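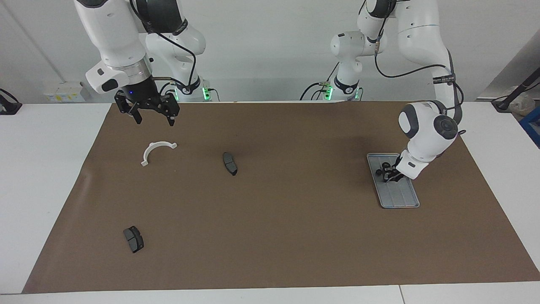
Sille Hjaltested wrote underneath that the paper will need to come off before any oil goes on, and that she would sort the rings first.

Removing white heat rings from an oiled table
Posted by Lionel Pruvost in Furniture and Floors

I have an oak dining table that I bought second-hand in Tristedby. The seller said it had been oiled, not varnished, and it does feel like bare wood when you run a hand over it. It now has several pale rings at one end from hot dishes. I have tried rubbing them with a dry cloth and with a bit of olive oil. The oil made them fainter for a day and then they came back.

I don't want to sand the whole top if I can avoid it. It is 19 mm thick so there is wood to spare, but I have no sander and the flat is small. A local firm quoted 3,190 kroner to strip and refinish it, more than I paid for the table. Is there a way of treating only the marks? I have half a tin of Fluralik hard oil left over from a worktop, if that is any use.

Siriporn Thongsuk
White marks are usually moisture caught in the finish, so they can often be drawn out. Put a clean cotton tea towel over the ring, set an iron to low with no steam, and press for a few seconds. Lift it and look. Repeat until the mark fades. Stop if the wood feels more than warm.

If that leaves a trace, rub along the grain with very fine wire wool and a little of your oil. Wipe off all the extra after 6 minutes or so, going by the tin if it says something different. Leave it overnight and do a second thin coat. The patch may look darker than the rest for a couple of weeks. If it bothers you, give the whole top a thin coat and it will even out.

Lay the oily rags flat outdoors to dry. They can catch fire if you leave them bunched up.

Don't use olive oil again. It never hardens and goes sticky. Wipe the top with white spirit before you start.

Uthai Chaimongkol
Mayonnaise. Leave it on overnight. Worked on my mum's sideboard, though I think hers was varnished.

Jytte Kárason
I did the iron method on mine last January and it took 3 goes. Two rings went completely, the third is still there if the light is low. I put a fruit bowl on it.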